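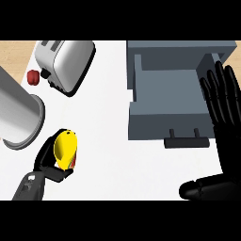
Boa noite, pessoal. Venho pedir opinião sobre a simulação do meu robô de dois braços, que estou montando na garagem desde agosto com muita paciência da família e pouco dinheiro. O hardware ainda é metade suporte impresso e metade parafuso emprestado, então por enquanto treino tudo na cozinha virtual, antes de arriscar a louça de casa. A mão esquerda já segura a manga perto do cilindro de inox deitado, e a direita fica aberta ao lado do gaveteiro cinza. A ideia é guardar a fruta na gaveta, e aí começa o meu drama: das 803 tentativas que rodei, só 300 chegaram até o fim. Alguém tem sugestão? — Nosipho Nkuna

trastetti_br respondeu:
Que beleza de projeto, Nosipho! Eu passei por isso com o meu braço no ano passado e o que me salvou foi mexer no atrito das pontas dos dedos. O valor padrão costuma ser escorregadio demais para fruta lisa. Sobe um pouquinho de cada vez e anota tudo, senão depois você se perde (eu me perdi, e foi feio).

urasport respondeu:
Discordo do colega, com carinho. Atrito alto esconde pega ruim, e no robô de verdade a manga vai parar no chão. Eu olharia primeiro a posição do polegar. E tiraria a torradeira e o pimentão da bancada até a tarefa básica funcionar — quanto menos coisa para esbarrar, melhor.

Nosipho Nkuna respondeu:
Obrigada aos dois! A torradeira eu queria manter, porque na minha cozinha tem uma no mesmo canto. Mas o polegar faz sentido, vou ver isso hoje depois da janta.

trastetti_br respondeu:
Também deixaria a torradeira. Cena limpa demais vicia o controle. Agora, sobre o atrito continuo teimoso, rs.

ayele respondeu:
Em que passo ela falha mais? Se for na hora de soltar, nem atrito nem polegar resolvem.

Nosipho Nkuna respondeu:
Boa pergunta, Ayele. Vou separar os registros por etapa e volto aqui com os números.

Categoria: Oficina caseira > Robótica e simulação
Fórum Sudolside | Fale conosco | Voltar ao topo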